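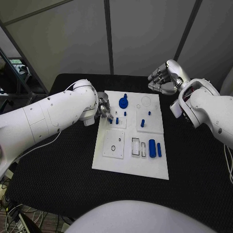
Two arms on a bench, part three

Readers of the last two issues will know that I was against this project when Detlef Wegener first brought it up in October, and that I lost the vote. So take what follows as coming from the member who said the money should go into a new bandsaw. I have now spent 23 evenings on the thing and I still think about that bandsaw.

The arms are on and they move when told. Ravindran Menon has rewritten the part of the code that Koval supplied with the joints, and the left elbow no longer jerks as it passes the middle of its travel. Fine. A door closer doesn't jerk either, and it costs less. What I wanted to know was whether the machine could do one useful job from start to finish without a grown man standing next to it with his thumb on the stop button, and for that we have the board.

The board is a white assembly board with outlines drawn on it, circles and rectangles, and a set of blue parts: pegs, cylinders and a toothed gear. Anyone's four-year-old could sort out the pegs while eating a sandwich. Our left arm has the small metal gripper, and it comes down over the pegs on the little clear plate very slowly, so slowly that Volker Wendt went to refill the kettle during one attempt and didn't miss anything.

Over the past month we logged 400 tries at picking up a single peg. It got a clean hold on 295 of them. Detlef reads that as a triumph. I read it as a machine that fumbles better than one time in four at a job where the pegs stand upright and waiting, under good light, with no one bumping the table. He says the number was far worse before the new fingertips went on, and I grant him that.

My bigger complaint is with the right hand. It has jointed fingers and it looks splendid in the club brochure, and so far it has spent most of its evenings curled up in the air while the gripper does the work. We paid extra for those fingers. Dehua Liang, who chose it, tells me the hand will earn its keep once we get to the gear, where one side has to steady the plate while the other sets the part down. Maybe. I'd like to see it steady a plate first. There is also an open gap in the casing at the right wrist with the wires showing, and I don't care for bare wiring near a joint that turns. A cover has been promised - twice.

The cables under the bench are a disgrace and I include my own in that.

What's next: the Vosus people have offered us a second-hand force sensor, and Ravindran wants to try it on the left wrist before anything else gets changed. I agree with him. At present the arm knows where it ought to be and has very little idea of what it's touching, and no amount of tidy code is going to fix that. If the sensor helps, we repeat the same 400 tries with the same pegs and print both results side by side, good or bad. I have asked that no one adjust the lighting in between.

Anyone who wants to watch can come by the Grelodeck workshop on a build evening. The back bench has room for two visitors at a time. Please don't lean on the table, and bring your own mug.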